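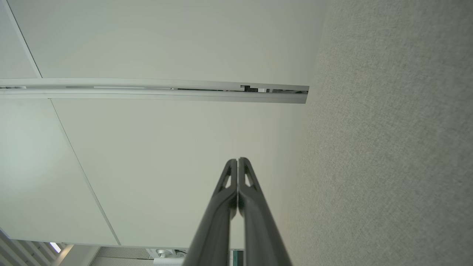 *Looking up, with the pale ceiling behind.*

Hello all,

Replying to Viorica's message from last week, which I have left in underneath so that people who joined the list since January can follow. I have also had three replies off-list, and I've tried to cover those here. Please reply to the whole list if you can, as I end up typing the same thing several times.

Viorica Hoxha wrote:

> Can someone tell me where we stand on the hall? We paid up to the end of the season and we have not been in since the middle of March. Brollon say their leisure centre is giving credit only, no money back. If Fogh are doing the same then we have all paid for a lot of evenings we will not use.
>
> Second thing. Are the results so far going to count? We had four games left and were two points off the top. I don't mind either way but the under-16s keep asking me and I would like to give them an answer.
>
> Third, does anybody have the spare key to the cupboard at Skirlow? It has the scoreboard in it and the pump.
>
> Viorica

Taking the hall first. The booking at Fogh was £1051 for the full season, paid in two parts. I rang them on the number on the invoice and got through on the second try. They worked out the unused evenings at £438 and offered either a refund or credit against next season. Credit would be simpler, but it has to be used within twelve months and we have no idea when indoor sport will be allowed again. I have asked for the refund. They said to expect it in about 18 working days, and it will go back to the account it came from, so nobody needs to send me their bank details.

Brollon is a separate booking and I can't do anything about it from here. The person to write to is whoever signed the form. If that was you, please check the back page, where there is a paragraph on closures. Ours had one and I hadn't read it until this month.

On the results, the other clubs have mostly answered. The view is that the table stays as it was on the last night we played, with no champions and no one going down. Sultitine wanted to use average points per game, and I can see why, as they had two games in hand. But that would put them above a side that beat them twice, and I don't think many people would be happy with it. If you feel strongly, say so on the list before the end of the month. Otherwise I'll write it up as it stands and send it round.

The under-16s can be told that their games count in the records – points, fouls, all of it – and that there will be no trophy for anyone this year. Those who turn 16 over the summer will be allowed one more season in the same age group if they want it. That was agreed before any of this, after the January meeting, but it never got sent out properly.
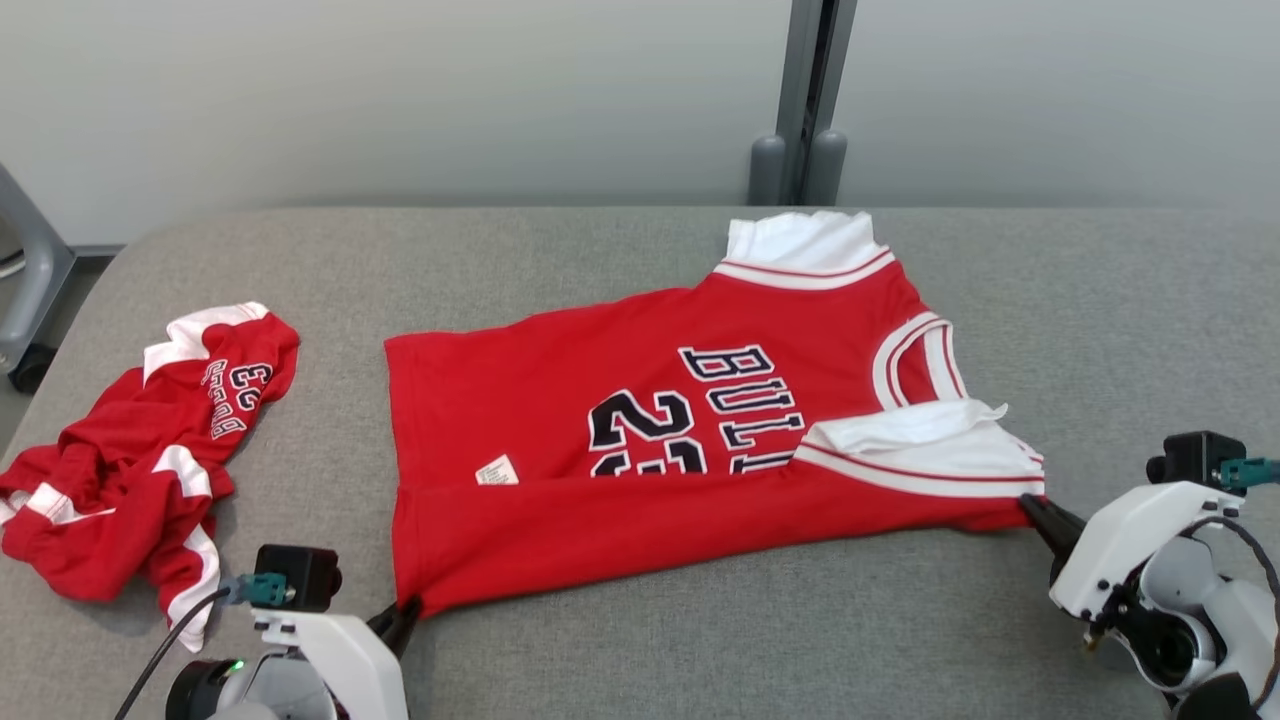
Skirlow, 4/14/20

I stopped writing last night and am finishing this today, with an answer on the key.

The spare was on the hook in the porch at Skirlow the whole time, under the key for the boiler room. It has a bit of blue tape on it now. The scoreboard is staying in the cupboard until we are back, and I would ask people not to make a special trip for the pump. If you are out of air at home, a bicycle pump will do with the right needle adaptor. Go gently and check the bounce as you go. Wet the needle first or you can damage the valve.

A few other bits while I'm writing:

- Referee fees for March have been paid up to the last game played. If you did a game and haven't had anything, tell me the date and who was playing.
- Insurance runs until the end of August whether we play or not. I asked about stopping it and there is no saving.
- Anyone who has borrowed a kit bag should keep it for now. Wash printed tops inside out at 30 and don't iron over the numbers.
- The summer outdoor sessions at Brollon are off. The court is padlocked and the hoops have been taken down.

I'll write again when the refund arrives or if Fogh change their minds. Viorica, could you let the Sultitine people know about the end of the month? Two of their addresses bounced when I sent the last one.

Regards,
Skirlow fixtures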